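Dunkle Fugen, weiße Fliesen: Was von den Putztricks übrig bleibt

Seit Jahren lese ich, dunkle Fugen seien »pflegeleicht«. Ich habe meine Zweifel. 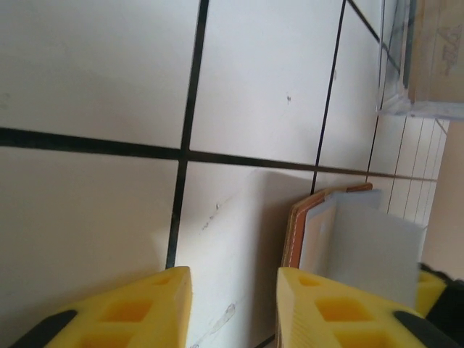
Warum dunkle Fugen nicht sauberer sind

Auf heller Fuge sieht man Kaffee, auf dunkler sieht man Kalk, Seifenreste und Mehlstaub. Wer in einer Gegend mit hartem Wasser wohnt, hat nach ein paar Wochen graue Ränder, wo der Verkäufer von Schwarz gesprochen hat. Dazu kommt die matte Fliese: Graue Schlieren halten sich darauf hartnäckiger als auf glänzender Glasur, jedenfalls bei mir.

Essig

Steht in jedem Forum, hilft gegen Kalk und gehört trotzdem nicht auf Zementfugen. Die Säure greift das Bindemittel an, die Fuge wird rau und nimmt den nächsten Schmutz noch lieber auf. Wer es nicht lassen kann: Fuge vorher gründlich wässern, stark verdünnen, kurz einwirken lassen, reichlich nachspülen. Ich lasse es.

Backpulver und Zahnbürste

Funktioniert, aber die Arbeit macht die Bürste. Bei schwarzen Fugen bleibt gern ein weißer Schleier zurück, den man dann auch noch wegwischen darf. Warmes Wasser mit einem Spritzer Spülmittel bringt mir dasselbe Ergebnis. Danach trocken nachreiben, sonst war alles umsonst.

Fugenstifte

Yaqin Kang schrieb mir im Juli, sie habe ihre Küche in Sullthorpe damit »komplett gerettet«. Mag sein. Auf fettigem Untergrund hält die Farbe nicht, und wer über den Rand malt, putzt anschließend die Fliese. Für eine einzelne ausgeblichene Stelle in Ordnung, für eine ganze Wand würde ich mir das nicht antun.

Graue Flecken auf der Fliese

Oft ist es Abrieb von Metall oder Gummi. Erst den Radiergummi probieren, einen weißen, keinen bunten. Schmutzradierer gehen auch, nur sind sie ein feines Schleifmittel, und auf matter Oberfläche hat man schnell eine blanke Stelle. Also unten in der Ecke testen — nicht auf Augenhöhe.

Was an der Wand lehnt

Bretter, Mappen, Platten: Alles wird an die Fliesen gestellt, weil es dort so schön wenig Platz braucht. Zwei Einwände habe ich. Hinter einem feuchten Brett trocknet die Fuge nicht, und das sieht man erst, wenn man es wegnimmt. Und Leder hat neben Spüle oder Herd nichts verloren, auch nicht als Einband vom Kochbuch. Dunst und Fett ziehen ein, besonders an Nähten und Kanten.

Bretter nach dem Abwasch frei hinstellen, bis sie trocken sind. Schlieren auf weißem Kunststoff gehen mit Spülmittel und etwas Geduld weg, tiefe Schnittspuren nicht. Papier und Mappen kommen ins Regal, und wenn keines da ist, wenigstens auf die andere Seite des Raums.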